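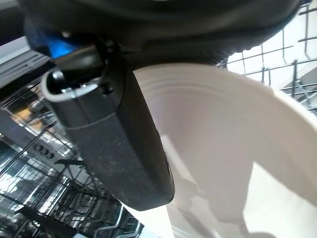
Levden is a set of recorded demonstrations of a two-armed robot handling dishes in an ordinary kitchen, put together for people who train manipulation policies from examples. We picked dishes for the first release because they are such a good test! A plate is smooth, wide and thin, it hides half of what the wrist camera would like to see, and it lives in a rack full of wire. With the finger up against the face of a white plate and the tines just beyond the rim, a policy has to work out where plate stops and rack starts from very little: a few faint rings, a soft shadow, a curved edge. We think this is a lovely problem, and we hope you'll enjoy it as much as we have.

By Haziq Setiawan, October

README for Levden, first release

What you get

The release holds 1020 episodes. Each one is a single go at a single task, driven by a person from start to finish, with no scripted motion mixed in. For every episode there is:

- one video stream from the head
- one video stream from each wrist
- joint positions and gripper openings for both arms
- a short written instruction, such as "move the plate from the rack to the counter"
- an outcome label: done, partly done, or dropped/abandoned

Of the full set, 303 episodes are two-handed, meaning both grippers touch the same item at some point. These are the ones we're most excited about -- good two-handed examples of household work are hard to come by, and they take ages to record well.
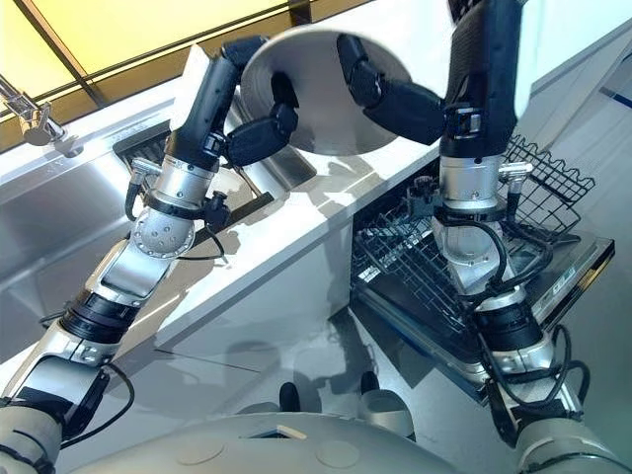 Head view, two-handed plate hold, dishwasher open.

How the examples were gathered

All recording was done at our Wotdale kitchen. Operators worked in turns of 40 minutes and then swapped, as tired hands make jerky data. Nobody was asked to go fast. We did ask people to vary how they approached each item: from the left, from the right, high on the rim, low on the rim. If you plot the grasp points you'll see a decent spread, though there is still a lean towards the right hand.

Racks were moved between episodes (in, out, halfway) and so was the door where the task allowed it. Blinds were left alone, so the light from the window changes a good deal across the set. Please don't normalise this away before you've tried training with it in! Our own early runs coped better with odd lighting once we stopped tidying the colours.

Failed attempts are kept. They sit in the same folders as the good ones and only the outcome label tells them apart, so filter on that field if you want clean imitation data. We'd suggest keeping the "partly done" ones, which often contain a nice recovery near the end.

Suggested split

Two-handed episodes are spread across train, validation and test in the same proportion as everything else. 70 episodes are set aside as a hard test group, mostly plates that begin at an awkward angle. Please report that group separately.

Getting started

Unpack the archive, then run the Saragih loader on the top folder. It lines up the video streams and the joint data by timestamp and will warn you if a stream is short. You don't have to use it, the files are plain enough to read with your own code, but it saves an afternoon of fiddling with clocks. Start with the wrist streams switched off, get something training from the head view, then add the wrists one at a time. The difference on rim grasps is great fun to watch.

Known problems

- Bright backgrounds in the wrist streams can burn out to white, and thin wires in front of them get very hard to see.
- The gripper bodies cover part of the plate in many head views. Masks are not supplied.
- Gripper opening is logged, gripping force is not. We'd like to add force in the next release.
- A few instructions say "dish" where they should say "plate". Fixes are in the notes file and will be merged later.
- Cables on the arms shift from one episode to the next. If your model latches on to them, try cropping the lower corners of the head view.

What it is not good for

One kitchen, one robot, a small range of crockery. Please don't treat a good score on Levden as proof that a policy is ready for someone's home. It also says very little about cutlery or glasses, which behave quite differently in the hand.

Joining in

If you have a similar robot and a kitchen you're allowed to make a mess of, we'd love your episodes. Send ten or so first and we'll check that they load properly. Notes on labels are very welcome too -- give the episode number and the time in seconds, and we'll put your name in the change log if you'd like it there.

Contact: Haziq Setiawan, Brurkix | © Brurkix | Back to top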